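Section 8. Replacing the Rear Bumper Cover – Bekdale Wagon

This section covers removal of a damaged rear bumper cover and fitting of a painted replacement. It does not cover the steel reinforcement bar. If the bar is bent, complete the work in the previous section before starting here.

Preparation

1. Park the vehicle on a level surface. Set the parking brake and chock the front wheels.

2. Switch off the ignition and disconnect the negative battery cable. Wait two minutes before unplugging any connector behind the cover.

3. Wash the cover and the quarter panels next to it. Grit left along the seam will scratch the paint when the cover slides back.

4. Apply masking tape to both quarter panels, 2 inches wide, along the full length of the seam.

Note: On wagons built before July, the parking sensor harness is routed above the bar. On later wagons it runs below. The steps are the same, but the slack in the harness is much shorter on the earlier type.

Removing the old cover

5. Open the liftgate. Remove the two screws under the rubber caps at the top edge.

6. Remove the screws that hold the cover to each wheel liner. Fold the liner back by hand. Do not crease it.

7. Release the push clips along the lower edge. Lift the center pin of each clip first, then pull the body. Discard any clip with a broken leg. Ladefoged clip kits contain 12 clips of the lower-edge type only.

8. Starting at the wheel opening, pull the corner of the cover outward until the side bracket lets go. Repeat on the other side.

CAUTION: Do not pull from the center. The cover can tear at the license lamp openings.

9. With a second person holding the cover, unplug the sensor harness and the license lamp connector. Set the cover face up on padded stands. 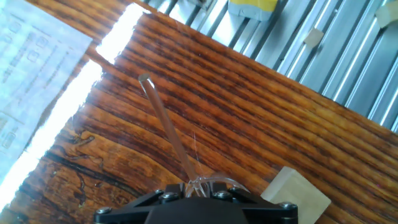
Clear plastic rod with rounded tip, wood tabletop behind.

Fitting the new cover

10. Transfer the sensors, lamps and side reflectors from the old cover. Each sensor must go back in the same position. Mark them with tape before removal.

11. Check both side brackets for cracks. A cracked bracket will hold the cover for a short time and then open a gap at the wheel.

12. Plug in the harness, then offer up the cover with one person at each corner. Press the sides into the brackets until they seat along the full length.

13. Fit the top screws finger tight. Check the gap to the liftgate on both sides and adjust before tightening.

14. Tighten the top screws to 8 Nm. Fit the liner screws and lower clips.

15. Reconnect the battery and remove the masking tape. Pull the tape back on itself at a low angle.

CAUTION: A new cover painted with Jinden clear coat must cure fully before polishing. Refer to the paint supplier's data sheet for the time at your shop temperature.

Final checks

16. Select reverse and confirm that the sensors give no fault tone. If a tone sounds, inspect the harness plug first – it is often not fully latched.

17. Confirm that both license lamps work.

18. Record the part number and paint code on the repair order.

Section revised 2023-06-23. Procedure checked by Ecaterina Rusu and Nilton Huaranga.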